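Home | About us | Our people | Sponsorships | Events | Contact

Print this page | E-mail this page

Last updated 25th March

Sponsoring the October law conference: your questions answered

We're so pleased that Cortés is sponsoring the commercial law conference again, and every year a good many of you (clients, old colleagues, students hoping to come along) write in with very sensible questions. I've gathered up the ones we hear most often and done my best with them, so do make yourself a cup of tea and have a browse before you ring the office.

What does it mean that the firm is a sponsor?

Mostly it means that we help to pay for the rooms, the lunches and the bursaries, and in return our name goes on the programme and we're given a table in the main hall. It doesn't buy us a place on the platform. Speakers are chosen by the organisers from written proposals, and we send ours in by the same deadline as everybody else, with the same crossed fingers!

Is anyone from the firm speaking?

Yes, and we're delighted about it. Braulio Arriaga, one of our partners, will be on a panel about supply contracts and what happens when one side wants to leave early. He has spent a large part of his working life on exactly this sort of thing, first at Sukine as an in-house lawyer and then with us, and he is very good at explaining it without sending people to sleep.
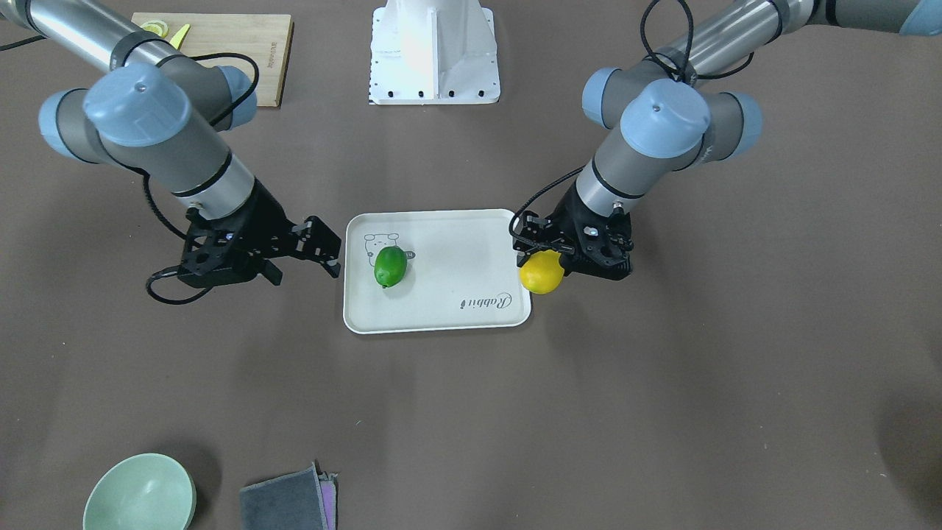
He'll be joined by the head of legal at Muvon, who will give the buyer's side of the story, and there should be plenty of time for questions from the floor at the end. If you have something rather long or particular to ask, you're welcome to send it to us beforehand and we'll pass it along.

How many people usually come?

Last year there were almost 530, counting the students, and the organisers are planning for a similar crowd. The hall does feel busy at lunchtime, but the smaller sessions are quite calm and you'll generally find a seat.

Can clients have a free ticket?

Our sponsorship comes with 5 passes. 2 are set aside for law students, and we offer the rest to clients who have never been before. Please write to the events desk with a line or two about why you'd like to go. If you miss out this time, we keep your name for next year, and you can of course still book in the ordinary way.

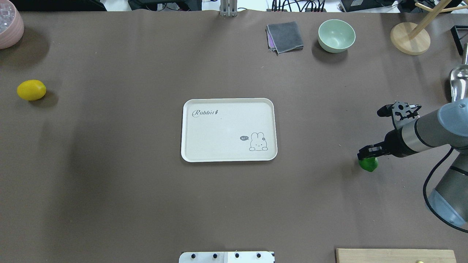
Will the panel count towards my training hours?

It should do, but the rules vary depending on where you're qualified, so please check with your own regulator. Attendance certificates are handed out at the registration desk, and it's well worth collecting yours before you leave (they can be posted, but it takes weeks).

I can't travel. Will there be a recording?

The main hall is recorded and the smaller rooms aren't. Braulio's panel is in the main hall, so you're in luck. Recordings go up on Sternolon, the members' site, once the speakers have agreed to it, and we'll put a note on our events page when this one is ready.

Print this page | E-mail this page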